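Skironside Home Help
Clothes, Linen and Laundry > Folding and storing

Folding thick jumpers in a small room with no wardrobe
Asked by Ottar Hedlund
881 views

We have one small bedroom that two of the children use, and all the folding gets done on the bed in there. There is no wardrobe. It won't fit, and the walls are old and not straight, so anything tall leans forward unless you pack it out at the bottom. What we have is a low chest of drawers outside the door, a few hooks, and a bench on the landing that opens up.

Thin things are fine. T-shirts, leggings, school trousers, all of that folds and goes in the drawers and stays there. My trouble is the knitwear and the fleece. I fold a jumper in half, arms in, in half again, and it ends up as a fat lump that tips over whatever is stacked on it. Two of those fill a drawer. If I press them down they come out with a hard line across the chest which doesn't drop out when it is worn.

The worst one is a brown knitted thing with small buttons down the front. It has a bobbly surface and doesn't slide, so when I try to fold it on a fleece blanket both of them grip each other and the whole lot moves. I normally get the dark clothes done first and put them at the back under the window, then start on this and lose patience.

What I would like to know is:

Is there a way of folding a thick knit so it sits flat in a stack?
Should it be buttoned or unbuttoned when it's folded?
Would I be better off rolling it, or putting it away somewhere else altogether?

I don't want to buy furniture. I could stretch to a couple of boxes.

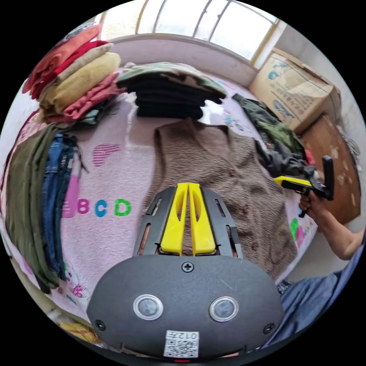
Takeshi Miyazaki
How deep are the drawers? If they are the usual shallow kind then no fold is going to help much with a knit that thick, and you want to be thinking about the bench.

Ottar Hedlund
Top two are shallow, the bottom one is 11 inches. The bottom one has towels in it at the moment. The bench is deeper but it has shoes in.

Takeshi Miyazaki
Then swap the towels and the knitwear. Towels can be rolled and stood on end, or they can live in the bathroom.

Thiện Ninh
I did the laundry for a boarding house for several years and folded a great deal of knitwear, so this is how I was taught.

Do the buttons up first. All of them if there are only a few, or the top, middle and bottom if there are a lot. If you leave them open, the two fronts slide apart as you fold and one ends up lower than the other. Then turn it over so the back is facing you. Most people fold from the front and that is where your crease on the chest comes from.

Bring one side in by a third, with the sleeve. Lay the sleeve straight down the length of the body. Don't take it across to the other side, as you then get both sleeves crossing in the middle and that is the fat lump you mention. Do the same with the other side. The sleeves should be lying next to each other and not on top of each other. If it's a narrow garment they will overlap slightly at the cuff, and you can turn each cuff back on itself.

Then fold up from the hem in thirds. Two loose folds are better than one tight one followed by another. Don't press it. Put your hand flat on it to get the air out and leave it at that.

For the surface, put something smooth down before you start. A cotton sheet or a pillowcase will do. Anything with a pile on it will catch a bobbly knit, as you have found. I used to keep an old tablecloth folded over the end of the table for this.

When you stack, put the knits at the bottom and the thin things on top. Turn every second one round so the thick folded ends aren't all on the same side. A stack of four will then stand up by itself. More than that and it will lean whatever you do.

Rolling is fine for fleece. I wouldn't roll a knit with buttons, the buttons press into it.

Ottar Hedlund
Thank you, that is very clear. I had been folding from the front. I will try the sheet as well.

Khurram Mirani
Just hang it up. You said you have hooks. My mother's house had nothing but hooks and we all managed.

Thiện Ninh
I'd disagree with that for anything heavy and knitted. It pulls at the neck or wherever the hook goes and you get a point in the fabric. Coats and fleeces on hooks, knits folded.

Khurram Mirani
Put the hook through the loop then.

Thiện Ninh
Many of them haven't got a loop, and the ones that do will still drop if they are left there all winter.

Ottar Hedlund
I have had a go now. Back side up and sleeves straight down does make it lie much flatter, and using the plain cotton side of things is a big improvement on fleece. I've also swapped the towels over as Takeshi said, and the bottom drawer takes the jumpers in two short piles.

Now I am left with the bulky pieces that aren't quite jumpers. I mean the sort of soft brown fleece with a ribbed edge. When I pick one up in the middle it sags down at the side and I have to start again. And there is the quilt, which has to be folded every morning and takes up one end of the bed, so whatever I've folded gets put down beside it and ends up in the same heap by teatime.

I did wonder about the windowsill. The walls are thick so it goes back 16 inches, and it seems a waste. Does anyone keep clothes on theirs? It gets good daylight most of the day. 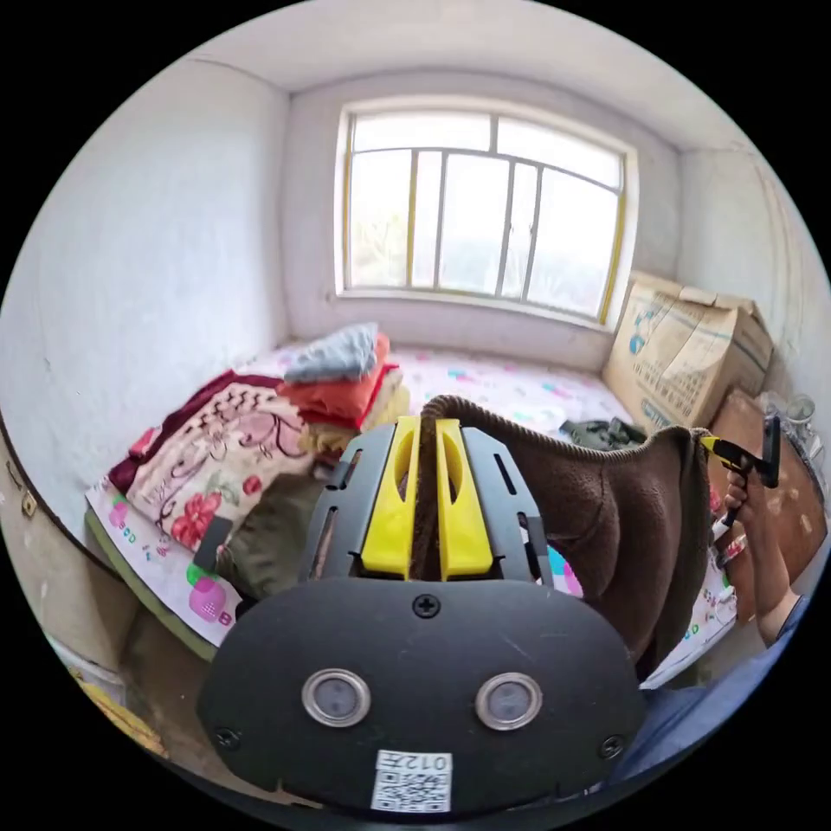
More replies in Folding and storing

Takeshi Miyazaki
I wouldn't keep clothes on the sill for more than a few hours. Two reasons. A window in a thick old wall is often the coldest spot in the room, and you can get moisture on the inside of the glass on a winter morning which runs down on to whatever is there. The other is the light. Dark colours go first. I had a navy cardigan left on a sill from April to July and one shoulder of it was a different colour when I took it away.

It is a good place to put the finished pile while you are still working, though. Fold on the bed, put each thing on the sill as it's done, and carry the lot out at the end in one go. That keeps it away from the quilt. If you do want to use it for storage, get a box with a lid and leave a gap of a couple of inches between the box and the glass. Mäkelä do a plain lidded one that would go on a sill that size, and there are cheaper ones on the market.

For the fleece, don't pick it up in the middle. Take it by the two top corners or the shoulders, give it one shake, and lay it down from the bottom end first. It settles flat by its own weight. If it has a ribbed edge, line the rib up with the edge of the bed and use that as your straight line. Then halve it, halve it again and roll it from the fold towards the rib. The rib ends up on the outside and holds the roll closed better than a plain edge does.

Thiện Ninh
Agree about the shoulders. I would only add that you should fold the quilt before you bring any clothes in. Thirds along the length, then in half, and put it at the foot of the bed with the folded edge towards you. Or put it on a chair if you've room for one. Clean clothes that go down next to bedding get taken for bedding, and someone will push the lot on the floor at night.

Khurram Mirani
Vacuum bags. I have the Tokent ones and they go down to nothing. One under each bed and you're done.

Ottar Hedlund
Have you had them go flat again after? I tried a bag for the spare pillows and it had let the air back in by the end of the month.

Khurram Mirani
One of mine did. The rest have been all right. You have to wipe the strip before you close it, there is usually fluff in it.

Takeshi Miyazaki
They are all right for fleece and spare bedding you won't want until winter. For the wool I'd leave it loose. It comes out of a bag with creases everywhere and needs a day on a flat surface to get over it.

Ottar Hedlund
Right. Summer fleeces in a bag, knits in the bottom drawer, sill for finished piles only. The shoes will have to come out of the bench if I want anything else in there, and I have not found anywhere for those yet. I'll put that up separately.

Marked as answered by Ottar Hedlund
Reply chosen: Thiện Ninh

Also in this section
Getting bobbles off school jumpers
Drying a fleece blanket indoors
Shoe storage for a narrow landing
Drawers that stick in damp weather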